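Retail Floor Practice, Unit 7: Facing and Straightening the Cleaning Aisle
Handout to go with the Tuesday session
Rostam Abbasi, Desthorpe Evening College

Welcome back, everybody, and thank you for the good discussion on backstock last time, which ran so long that we never got to shelves at all. Tonight we make up for it. Please keep this handout with your notes from March, because the part on household chemicals picks up where the storage unit left off, and I won't be repeating the spill procedure (it's on page 4 of the blue packet if you've misplaced it).

What we mean by facing

Facing is the job of bringing stock to the front of the shelf, label toward the shopper, so that the shelf looks full and a person walking by can read what's there. Some stores call it fronting, and at Pasholm, where I spent my first years in the trade, the older staff called it "dressing," and I still catch myself saying it. Whatever your store's word, the work is the same. You start at one end, you bring the first item up to the edge, you turn the label square, you line up the ones behind it, and you move on.

I like to teach it with floor cleaner. The bottles are rounded, so they twist as you slide them, and a label that looked straight a second ago has wandered off to one side. They are also heavy enough that you want a proper hold around the body. Please don't lift by the cap! I know it's tempting with those flip-tops, and I know most of the time you get away with it.

Two hands is the rule for this kind of stock. One goes to each side of the group, and you ease the bottles square against each other, keeping the rows short and straight from front to back.

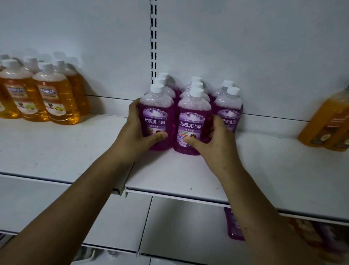 How far forward should the front bottle stand?

Bring it up until the base is just behind the shelf edge, with a finger's width to spare. Any farther and a passing sleeve or shopping basket can catch it, and any less and the shelf starts to look picked over. If your store uses price strips that stand up above the edge, make sure the bottom of the label can still be read over them.

Rows and what goes behind them

A row is only as good as what's behind the front bottle. When a shopper takes the first one, the second should already be facing the right way, so that you aren't back there ten minutes later fixing it. Turn every label, including the ones you think won't be seen. Uneven rows are perfectly fine on a selling day; stock goes down, that's the point of it. Your job is to keep the fronts level with each other and let the backs be as deep as they are.

Rotation comes in here too. Cleaners keep for a long time, but they don't keep forever, and the lot code is usually on the back or near the base. Older stock comes forward, newer stock goes behind. I was once sent to help at the Losthorpe store during a stock check where 578 units in one aisle had been filled from the front for months, and we had every one of them on the floor before we were done. I would not wish it on any of you.

Packs and wrapped sets

Many liquids come shrink-wrapped in small packs, and these behave differently from single bottles. A pack moves as one piece, which makes it quicker to straighten, but the whole weight comes with it. Set each pack with its short end toward the shopper if the shelf is deep, so you get one clean label at the front and the rest of the pack running back. Leave the wrap on unless the shelf tag gives a single-bottle price. If it does, open the wrap on a cart, never on the shelf, and take all the film away with you.
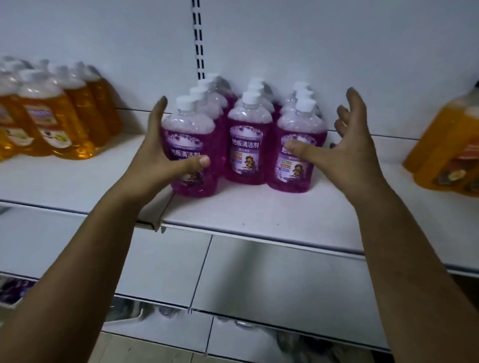 Side-by-side packs should touch lightly. If you leave gaps, they drift apart over the day, and by closing time you have a row that leans in two directions. If you push them too tight, the film grips the film next door and a shopper pulling one pack will drag its neighbor along. Slide a flat hand between them once, then bring them together gently, and you'll soon get a feel for it.

Check the film as you go. A sticky patch usually means a cap has worked open somewhere in the pack, and that pack comes off the shelf and goes to the damages bin, even if you can't find the leak.

For next week

Read the Valdovinos case study, the one about the store that reset 3,382 items over a long weekend, and come ready to tell me where you'd have started. Then pick one shelf, at work or in your own kitchen, face it properly, and write me half a page on how long it stayed that way and what moved first. Half a page is plenty, though I'm happy to read more if you get going!

Papers are due at the start of class.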